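I gave up bottled shower gel in May, and I'm not going back! People pull a face when I say I like plain things by the basin, as if a bathroom needs 2000 scents to count as clean. Mine has one shelf, and the less that's on it the happier I am.

My view (and they can argue with me all day in Drurncombe) is that small, round, cream-coloured things are simply nicer to live with. No pump to jam, no label shouting at you before breakfast. You pick it up, you put it down. The odd scratch doesn't bother me either, I think a thing looks better once it's got a few. Give me a pale top and something rounded sitting on it and I'm content. 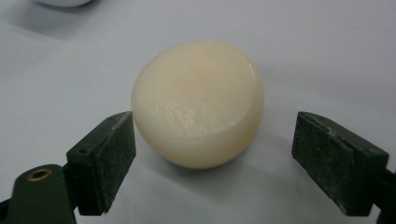 Page last changed: 7 March 2026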